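The Stovel kitchen table arrived at my place in 4 boxes, with a card on top that said it would last "for generations." I have been thinking about that card since June. Whose generations? Mine has moved apartments every couple of years, and the table is held together with cam locks.

I don't want to pick on Stovel alone. Godelska sells a bench "built for a lifetime." Lins prints "heirloom quality" on the tag of a stool. The words used to belong to furniture makers who expected to see their customers in church. Now they belong to whoever writes the tags, and I would like to know what any of these companies thinks it owes me if the lifetime turns out to be shorter than advertised.

So I read the warranties. Lins covers the stool for 63 months, an odd number that I assume somebody in accounting could explain. Godelska's lifetime is defined in a footnote as "the expected service life of the product," meaning that the bench is guaranteed to last until it stops lasting. Stovel covers defects in material but excludes "wear arising from use." I read that one twice. It is a table. I was planning to put plates on it.

The usual defense is that people get what they pay for, and that anyone who wants the real thing should spend more. I paid $1,081. My parents bought their table secondhand, from a newspaper ad, and carried it home tied to the roof of a station wagon. It has been sanded down more than once. One leg was replaced after a flood in the basement, and the new leg doesn't match, and we have all eaten there for 29 years without caring. Price had very little to do with it. The table could be taken apart with an ordinary screwdriver and fixed by a person with ordinary patience.

That is the test I'd apply before believing any tag. Can you buy a single leg? Will the top survive sanding, or is the pretty part as thin as a playing card? Does the company still sell parts for what it made ten years ago? I asked Stovel the first question by email and was offered a discount on a new table.

I can already hear the complaint that I am being sentimental about wood. A long tabletop with a nice grain makes people go soft, me included, and sellers know it. Grain tells you what the surface looks like. It says nothing about what is underneath or how the joints will hold up.

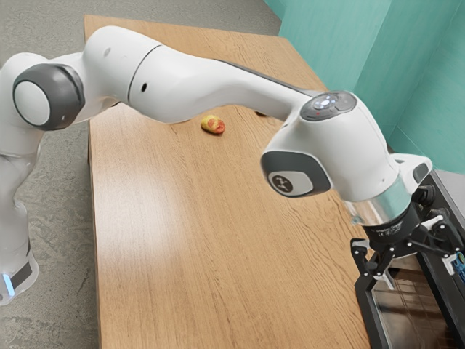 Gorkance wrote in after I aired some of this in an earlier column, to say that I had the blame backward: buyers want cheap shipping and a flat box, they throw out the manual the same night, and a company that stocked spare legs would be stuck with a warehouse full of them. I'll grant the part about the manual. Mine went out with the cardboard.

But I don't buy the warehouse. A company that can ship a whole table to my door in days can drill its legs to one pattern and keep that pattern from year to year. If it would rather not, fine, plenty of decent things are made to be used for a while and replaced. Just print that on the card. I might even have bought the table anyway, at a lower price, and I would have stopped worrying about the wobble that started at the window end last Wednesday.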